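Guides > Rentals > Furnished lets > Move-in inspection

Furnished apartment move-in checklist, Gevville building, with my comments

I rent out nothing and I manage nothing. I have moved into five furnished apartments in nine years, and each time someone handed me an inspection form and a pen and told me to sign by the end of the day. The form below is the one Tomuvix gives its tenants. The item wording is theirs. The comments are mine, and I don't think much of the form.

My general complaint is that it has 41 items and most of them ask whether a thing is "present and satisfactory." Satisfactory to whom? Write what you find in your own words, even if you have to use the margins.

ENTRY AND LOCKS

1. Front door closes and latches without force.
Comment: Passed. Try it with the windows open too. A draft will show up a bad latch.

2. Deadbolt turns freely from inside.
Comment: Passed, stiff. I wrote "stiff" and was told there was no box for stiff. I left it in.

3. All keys issued and tested.
Comment: Two keys issued. One works. The form counts this as a pass if "at least one key operates the lock." I marked it as a fail and asked for a second key that opens something.

SMOKE AND GAS

7. Smoke alarm sounds on test.
Comment: Passed in the hall. In the bedroom the button did nothing, and the sticker said it had been tested in September. I have my doubts. Fail until I hear it.

8. Carbon monoxide alarm fitted near boiler.
Comment: It's fitted. The date on the back is another matter, so check the replace-by date and not only the light. The light will come on for a dead sensor on some models, or so I was told by a fitter once, and I've never seen a reason to bet against him.

9. Gas shutoff accessible.
Comment: Behind a kitchen drawer. You have to take the drawer out. If that's accessible then so is the moon.

UPHOLSTERED FURNITURE

14. Fire label attached to sofa and armchairs.
Comment: Feel along the seams and under the seat cushions first, then look at the underside. Labels get snipped off by people who find them itchy. No label found, no pass. The agent will say "it was bought new." Ask for the receipt.

15. Gaps and crevices clear of sharp objects, coins, batteries.
Comment: This one I take seriously. Small button batteries are dangerous to kids, and the space beside a seat cushion is exactly where they end up. Go slow. I use the flat of the hand and never the fingertips, after meeting a sewing needle two apartments ago.
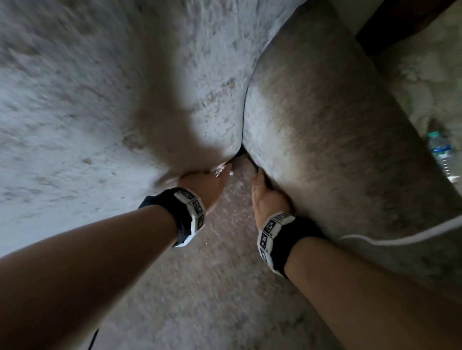
Item 15. Checking between the seat cushion and the arm.

16. Frame sound, no movement at the arms.
Comment: Push each arm outward and listen. A creak is fine. A click is a loose bolt. The form wants you to "sit and assess comfort," which tells you nothing about a bolt.

17. Fabric free of stains and wear.
Comment: No used sofa in the world passes this. Plush shades differently depending on how it was last brushed, and I have seen a tenant charged for a "stain" that came out with the back of a hand. Brush it both ways before you write anything down, and make the agent do the same when you leave.

ELECTRICAL

21. Outlets secure, no cracks or scorch marks.
Comment: One outlet by the bedroom window wobbles. Fail. I was offered a strip of tape.

22. Power strips not daisy-chained.
Comment: Passed, only because I unplugged one from the other before writing it up. I noted that as well.

23. Lamps supplied with correct bulbs.
Comment: Read the maximum wattage off the socket. Two lamps had nothing readable. The form has no answer for that, so I wrote "unknown."

TABLES, FLOORS AND RUGS

27. Rugs lie flat, edges not curled.
Comment: Walk it in socks. Eyes miss a ridge that a foot will catch. A patterned carpet hides a lot more than a plain one, so get down low and look across it.

28. Low tables stable, corners not sharp.
Comment: Lean on each corner in turn. Rounded corners are better for shins but the form gives no credit for them.

29. Small items on tables listed in inventory.
Comment: List every dish and ornament, with chips. Inventories say "assorted decorative items" and then a bill arrives with a price next to each of them. Pick each one up and turn it over — the chip is always underneath.

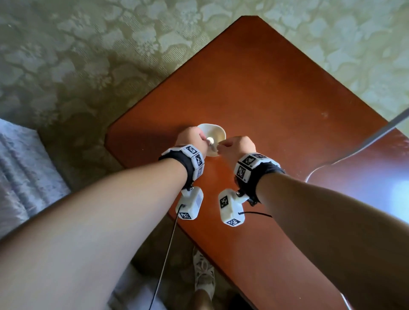
Text and pictures: the Skindside renters' desk
Posted 2020-10-12

30. Floor surfaces free of trip hazards.
Comment: The strip between hall and kitchen stands up at one end. The agent called it "a feature of the building." Fail.

BATHROOM AND WATER

33. Hot water not scalding at tap.
Comment: Let it run a full minute and use a kitchen thermometer. Forms love "test by hand," and I would like to keep mine.

34. Grab rail, if fitted, takes weight.
Comment: Hang on it. Properly. If it's going to come off the wall, better today with both feet on the floor.

35. Fan clears steam.
Comment: Hold a sheet of toilet paper to the grille. Ours fell straight down. Fail, whatever the noise suggested.

WHAT THE FORM LEAVES OUT

Window restrictors above the ground floor. The bookcase, which should be fixed to the wall and isn't. Any mention of bed slats. There's also nothing on sofas beyond items 14 to 17, so I add my own: lift every seat cushion, check the deck underneath for tears and poking springs, and put the cushions back the way you found them.
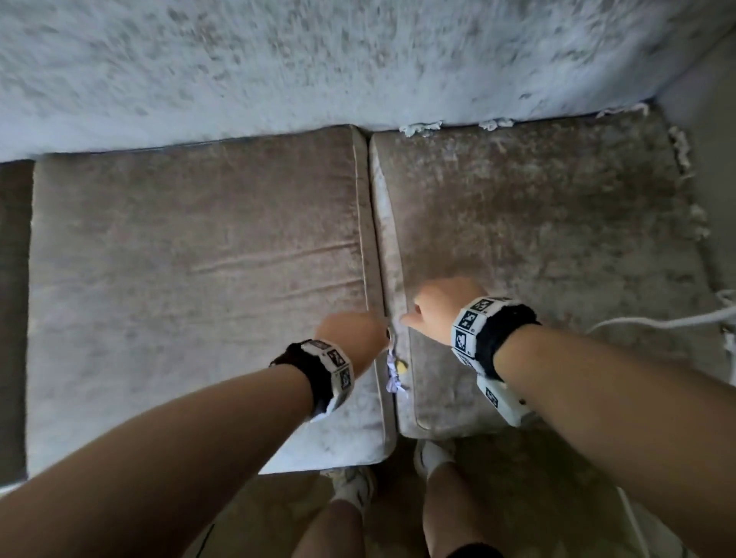 Then there's the money. The deposit in this building is 4,000, and the last tenant who wrote to us, from the Ngubane block across the courtyard, got back 3,594 after a dispute over wear that she had written down on day one. She had the signed copy. She still had to send it three times. Maybe that was an honest mix-up. I've heard the words "honest mix-up" from Tomuvix before, about a parking permit.

You have 30 days to return the form, whatever the agent says about the end of the day. It's on the back, in small print. Use some of them. Alarms, rails and outlets should be checked the first evening, and the rest can wait until you've lived there a week and know which drawer sticks.

Signed by tenant: yes, with two extra pages stapled.
Signed by agent: not yet. I've asked twice.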